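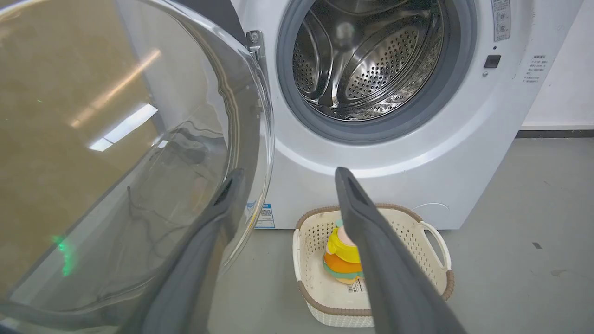

How a Robot Learns to Load the Wash

A page for readers aged 9 to 12
Written by Iida Pelkonen, Oltgate Robot Learning Group

Words in CAPITALS are explained in the word list at the end.

The question

Suppose you want a robot arm to put laundry into a washing machine. You could write out every movement as a list of numbers: forward this far, down this far, close the fingers, lift. The list would work on one day, with one item, in one spot. Move the basket by the width of your hand and the robot would close its fingers on air.

Our group at Oltgate studies a different method. A person steers the robot through the job many times. A computer stores what the robot saw and how it moved. Afterward the computer looks for patterns in all of those records and uses them to choose its own movements. The method is called IMITATION LEARNING.

The question we asked was this: does it matter more that the robot gets a lot of practice, or that it gets many kinds of practice?

What the robot sees

Our robot has a small camera fixed close to its hand. When the hand moves, the camera moves too. The picture at the top of this page came from that kind of camera. The two gray shapes coming up from the bottom are the robot's fingers. The basket is on the floor, with a plush toy in it, and the door of the machine is open.

A camera near the hand has one strong point. The last few inches before a grab are the hardest part of the job, and that is where this camera has its best view.

It has a weak point as well. It can see only what the hand is facing. Look at how the top of the machine does not fit in the picture. If the hand turns away from the basket, the basket is gone from view, and the computer has to carry on with what it has.

Why a washing machine is hard

To you, the door of a washing machine is easy to understand. You know it is glass. You know that the bright bars on it are lights on the ceiling. A computer gets only a grid of colored dots, and it has to sort out which dots matter.

Glass causes two kinds of trouble. You can see through it, so whatever is behind the door shows up in the picture. It also works like a weak mirror, so things in the room show up on it too. When the camera moves, the reflections slide across the glass. The metal drum does the same thing with its own streaks of light and dark.

Soft things cause another kind of trouble. A wooden block has the same shape every time you pick it up. A soft toy or a sock does not. It can be squashed, folded, or lying on its side, and it changes shape again when the fingers close.

The opening matters too. It is round, with a thick rubber ring called a GASKET. A hand that comes in too low will push against the ring.

Step 1: Recording

Each time a person steers the robot through the job from start to finish, we call it a DEMONSTRATION. One demonstration goes like this:

The hand moves to the basket.
The fingers close on one item.
The hand lifts the item clear of the rim.
The hand moves to the opening.
The fingers open and the item drops into the drum.
The hand backs out.

While this goes on, the computer saves camera pictures. With each picture it saves the position of the hand and how far apart the fingers are. The picture and the numbers must be from the same moment. If they are out of step, the computer learns to close the fingers too early or too late.

We recorded 3000 demonstrations. Elli Toivonen and Issa Bitar did most of the steering. They steer differently. Elli moves in one long curve, and Issa stops above the basket before going down. We kept both styles.

Some recordings had mistakes in them, such as an item slipping out of the fingers and being picked up again. We kept those as well, as long as the item ended up in the drum. A robot that has seen only perfect runs has no record of what to do when something slips.

Step 2: Two piles

We wanted a fair test, so we made two piles of recordings from the full set. Each pile had 600 demonstrations.

Pile A, "same." The basket was always in one place. The room lights were always on. The items were always taken from one small group.

Pile B, "mixed." The basket was moved between recordings. The lights were changed. The items included towels, socks, shirts, and plush toys.

The piles had to be the same size. If one had been bigger, we could not have told whether the size or the mixing made the difference. Scientists call this CONTROLLING A VARIABLE. You change one thing and keep the rest the same.

Step 3: Training

Training is the part where the computer looks for patterns. It takes a picture from the pile and guesses which way the hand should move next. Then it compares its guess with what the person did. If the guess is wrong, the computer makes a very small change to the numbers it uses for guessing. It repeats this a great many times.

Training on one pile took 24 hours. The result is called a POLICY. In everyday talk a policy is a rule. Here it means the whole set of numbers that turns a picture into a movement. We trained Policy A on Pile A and Policy B on Pile B.

Step 4: Testing

Each policy got 100 tries in the familiar setup and 100 tries in a new setup. In the new setup, the basket was in a place that neither pile had used, and the items were ones that neither policy had seen.

A try counted as a success if the whole item was inside the drum and the hand had backed out. A sleeve hanging over the gasket counted as a failure. Ritva Nieminen scored every try, and she was not told which policy was running. A person who hopes one side will win can score unfairly without meaning to.

What we found

In the familiar setup, both policies did well, and Policy A was a little better. This makes sense. All of its practice had been in that one arrangement.

In the new setup, Policy A failed on most of its tries. It often reached toward the old basket position and closed its fingers there. Policy B succeeded on more than half of its tries.

We then trained a third policy on a larger pile of "same" recordings, with no mixed ones in it. It did better than Policy A in the familiar setup. In the new setup it did no better. For this job, more of the same practice did not make up for a lack of variety.

What went wrong

Policy B had failures of its own. The most common was a poor grip. The fingers took hold of a corner of the item, and it slid out on the way up. The second most common was touching the gasket on the way in. The third was stopping. The hand paused over the basket and stayed there until the time ran out. Irja Kinnunen went through the camera pictures from those tries and found that many were taken when the item was pressed flat against the basket wall, where its edge was hard to pick out.

What we do not know yet

We used one washing machine. A machine with a smaller opening or a door that swings the other way might give a different result.

We started every try with the door already open. Opening the door is a separate job, and we have not tested it with this method.

We also do not know how much variety is enough. Our next set of recordings starts in March and will use several baskets.

Try it yourself

You need a partner, a laundry basket, some socks, an empty box, and a cardboard tube. Place the box on its side so the opening faces you.

Look through the tube with one eye and close the other eye. Hold the tube near your hand as you reach. Use only your thumb and one finger to move a sock from the basket to the box. Do this ten times with the basket in the same place. Your partner writes down each success and each miss.

Now look away while your partner moves the basket. Do ten more. Compare the two sets of results. Did you reach for the old place on your first try?

Swap jobs and repeat.

Word list

CONTROLLING A VARIABLE: keeping something the same in a test so that it cannot affect the result.

DEMONSTRATION: one full recording of a person steering the robot through the job.

GASKET: the rubber ring around the opening of a washing machine. It keeps water from leaking out.

IMITATION LEARNING: a way of training a robot by having it copy recorded examples.

POLICY: the set of numbers a computer uses to turn what a robot sees into what it does next.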